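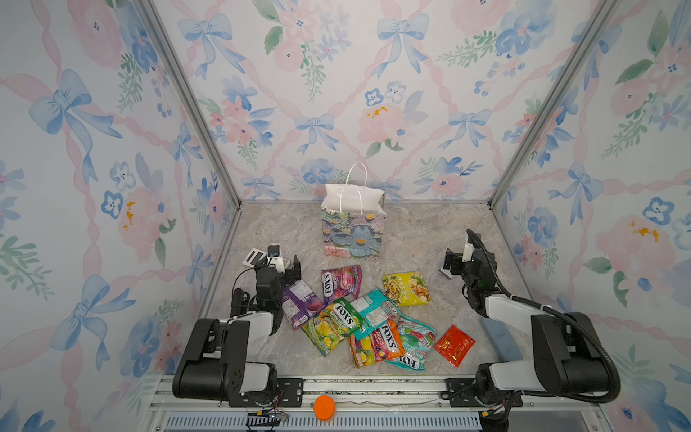 Olga Sosa asks whether she has to make up the fasts she missed in Ramadan before she can fast the six days of Shawwal. I get this one every year, so a short thread.

First, the make-up fasts themselves. If you missed days because of travel, illness or your period, you owe those days. The Quran says "a number of other days" (2:184). One day for one day.

You have until the next Ramadan to do them. Aisha, may Allah be pleased with her, said she would still have days to make up and could only get to them in Shaban. That report is in Bukhari and Muslim. So spreading them out over the year is allowed.

They don't have to be in a row either. One a week is fine. Short winter days are fine.

Now the six days. These are voluntary. The hadith in Muslim says that whoever fasts Ramadan and then follows it with six from Shawwal, it is as if he fasted the whole year.

The scholars differ on the order. Many Hanafis and others allow the six first, as the make-up days have a wide window and Shawwal is only one month. The well-known Hanbali position is that you finish what you owe first.

The ones who say make-up first point to the wording, "fasts Ramadan and then follows it." Someone who still owes days hasn't finished Ramadan yet.

Can one fast count as both? Some Shafi'i scholars say you make the intention for the make-up day and may still get a reward for fasting in Shawwal. Others say no, keep them separate. I keep them separate.

The intention for a make-up fast should be made the night before, before Fajr. You don't need to say it out loud. Getting up to eat with that fast in mind is enough.

If you have a long-term illness and no hope of recovery, the ruling is different. You feed a poor person for each day missed. Ask someone local about the amount, it changes with food prices.

Olga, you said you owe 2 days. Do those in the first week and then start the six. You have plenty of time.

Replies are open until Isha. Questions on zakat go in the other thread please.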